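Stop reporting the best run

Rory Gourlay
June 22, 2025

Went through the Mfaume write-up again last night. Good work, a lot of it. But the headline number is 1000 demonstrations in, one nice policy out, and the failures get a single line near the back. A single line! That's the bit I wanted to read.

Shoes are a fair test, I'll give them that. They have a front and a back, and a robot that gets one onto a shelf pointing the wrong way hasn't done the job. Plenty of papers would score it as a success anyway. Object moved, tick the box. And from the wrist you often can't see much of the thing you're meant to be handling, mostly your own fingers.
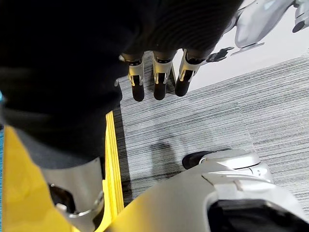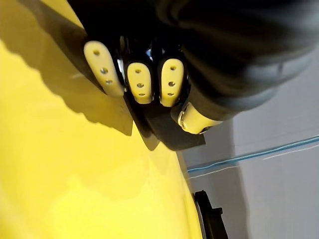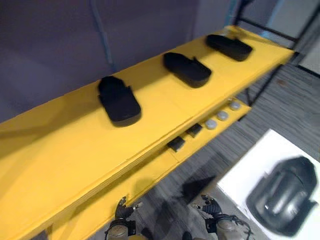

Three on the shelf, one on the white sheet.

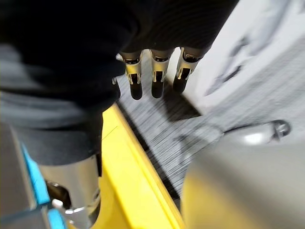

Which gets me to what Okico did in August, and what I think everyone should copy. They ran 11 trials per condition and published every one of them, including the 2 where somebody hit the stop button. Small numbers, sure. I'd still take 11 honest trials over another 1000 demos and a highlights reel. You could read down their table and work out where the thing fell over. Mostly the regrasp, as it happens.

The usual reply is that failures are boring and reviewers dont want them. Maybe. I've reviewed for the Furnbridge workshop and I wanted them. What counts as a pass, who decided, was it decided before the runs or after. Did anyone nudge the object between trials. Easy stuff to write down on the day, near impossible to recover a month later.

My own group is no better, by the way. Our Brollum report had a success rate in it and no definiton of success. Fixing that this week.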